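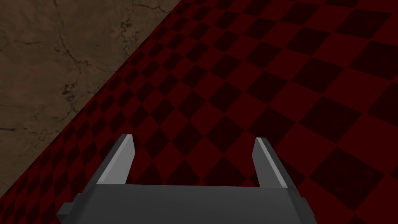 What does a movie theater sell?
Mostly popcorn and soda, with a seat in the dark thrown in.

Chapter 4: The House and the Concession Stand
March, by the author

I know, you signed up for a course on film and here I am talking about snacks. Stick with me for a few pages! I spent four years tearing tickets at the Flurkside, a single-screen theater with 226 seats and a heater that knocked all through the quiet parts, and I learned more about the movie business behind that counter than I did in my first year of film school.

Let's start with the ticket. When you pay to see a big new release, a large share of that money goes back to the distributor (the company that gets the film into theaters, remember, from Chapter 3). The theater keeps the rest, and the split depends on the deal. With a popular title the house may keep very little in the opening week and a bit more as the run goes on. So a packed Friday crowd can look wonderful from the lobby and still leave the owner sweating over the electric bill.

Popcorn is another story. The theater buys the corn, pops it, sells it and keeps the money. At the Flurkside we tracked how many people in line bought something to eat, and my manager cared about that number far more than she cared about reviews. A long family comedy with a so-so score made her happy. A three-hour drama that won everything made her groan, mostly over the one showing a night.

I want you to keep three theaters in mind as you read. The Flurkside you've met. The Clitiro is a chain house outside Wendholm with 28 screens and some 2203 seats, so it can move a slow film to a tiny room by the second weekend and hardly feel it. The Uibo has just 25 seats, shows older films, and gets by on memberships and (very good) coffee. Same product on the screen, more or less, and yet each one makes its living in its own way.

In the next section we'll work through a week of bookings for each house. Before you go on, think back to the last time you went to a movie and jot down everything you paid for that night, parking included. You'll need that list for the first exercise.

4.1 Who Gets the Ticket Money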